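25. März 2021

Werkstattbuch, Neuausgabe Tierney, »Vincombe«

Satzvorlage heute Vormittag noch einmal ganz durchgegangen, diesmal gegen die Erstausgabe und nicht gegen den Nachdruck. Der Nachdruck von Plorkholm hat 591 Seiten, unsere Vorlage kommt nach jetzigem Stand auf über 600. Der Unterschied liegt fast nur am Kapitel 31, das Plorkholm gekürzt hat, ohne es irgendwo anzugeben. Es fehlt dort das ganze Gespräch in der Mühle, also die Stelle, an der die Witwe zugibt, dass sie den Brief gelesen hat. Ohne das Gespräch ist ihr Verhalten im Schlussteil kaum zu verstehen. Mehrere Besprechungen, die mit dem Nachdruck gearbeitet haben, nennen die Figur »unmotiviert«. Das sollte ins Nachwort, aber knapp und ohne Schelte.

Zum Text selbst:

- Schreibung von Dunddale: Die Erstausgabe hat im ersten Teil durchgehend Dunddale, im zweiten mehrfach Dundale. Setzerfehler, würde ich sagen. Wird stillschweigend vereinheitlicht und im Editionsbericht einmal erwähnt.
- Die Absätze im Kapitel mit der Überschwemmung sind in der Erstausgabe sehr lang. Plorkholm hat sie geteilt. Wir gehen auf die langen Absätze zurück. Der Rhythmus ist dort wichtig, das Wasser steigt, und der Satz hört nicht auf. Beim Umbruch auf Hurenkinder achten, vermutlich muss man an zwei Stellen von Hand eingreifen.
- Gedankenstriche in der direkten Rede: offen. Tierney setzt sie für abgebrochene Sätze und auch für Pausen. Im Deutschen sieht beides gleich aus und wirkt schnell überladen. Probe mit Auslassungspunkten gemacht, gefällt mir schlechter. Bleibt vorerst beim Strich.
- Anrede: Die Übersetzung lässt die Schwestern in Kapitel 3 zum Sie wechseln. Im Original gibt es dafür keinen Anhalt außer dem kälteren Ton. Ich finde die Lösung trotzdem gut und würde sie lassen. Dann muss aber die spätere Versöhnung das Du ausdrücklich zurückholen, und das tut sie im Moment nicht. Anmerkung an den Rand der Vorlage geschrieben.

Nachwort, zweiter Entwurf: liest sich besser als der erste, hat aber immer noch zu viel Lebenslauf am Anfang. Wer das Buch zu Ende gelesen hat, will wissen, was mit dem Haus gemeint ist und warum der Erzähler in der Mitte verschwindet. Die Jahre als Lehrerin können auf eine halbe Seite. Den Absatz über die Aufnahme beim Publikum nach hinten stellen. Dort steht bisher, das Buch sei »vergessen« gewesen, das stimmt so nicht, es war nur lange nicht lieferbar. Ändern.

Die Deutung, Vincombe sei ein Schlüsselroman über die Familie der Autorin, kommt im Entwurf zweimal vor, einmal als Tatsache und einmal als Vermutung. Belegt ist sie nirgends. Ich habe die erste Stelle gestrichen und die zweite vorsichtiger gefasst. Falls jemand von euch eine Quelle dafür kennt, bitte hier eintragen.

Papier und Einband: Andruck auf dem gelblichen Werkdruck ist da. Schrift steht gut, etwas satter als auf dem Bildschirm. Die kursiven Briefe im Mittelteil sind in der jetzigen Größe an der Grenze. Einen halben Punkt größer probiert, dann läuft das Kapitel aber um eine Seite länger und der Bogen geht nicht mehr auf. Alternative wäre, den Durchschuss in den Briefen zu erhöhen und die Größe zu lassen. Probeseiten liegen in der grauen Mappe, bitte mit Bleistift kommentieren und nicht mit Kugelschreiber.

Lesebändchen: ja, dunkelgrün. Beim Vorsatz noch unentschieden zwischen glatt und leicht gerippt. Der gerippte ist schöner, zieht aber beim Muster Wellen am Falz. Mit der Buchbinderei klären, ob das an der Laufrichtung liegt.

Klappentext: Die jetzige Fassung verrät den Tod des Bruders. Der passiert zwar früh, aber im Buch kommt er aus dem Nichts, und das soll er auch. Neuer Anfang, roh:

> Drei Sommer lang steht das Haus in Vincombe leer. Als die Schwestern zurückkehren, brennt in der Küche Licht.

Weiter bin ich nicht gekommen. Der zweite Satz ist mir noch zu sehr Kriminalroman.

Zu erledigen:

- Kapitel 31 noch einmal Wort für Wort gegenlesen
- Liste der vereinheitlichten Namen anlegen
- Versöhnungsszene, Frage Sie/Du
- Buchbinderei wegen Vorsatz
- Nachwort kürzen, danach zweite Lesung durch jemanden, der den Roman nicht kennt
- Erscheinungstermin bleibt November, die Vorschau braucht den Klappentext aber deutlich früher 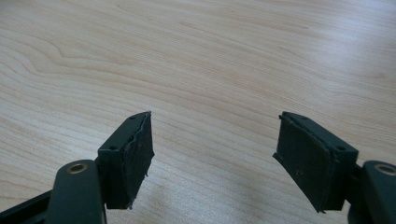

Helle Tischplatte, geschwungene Maserung.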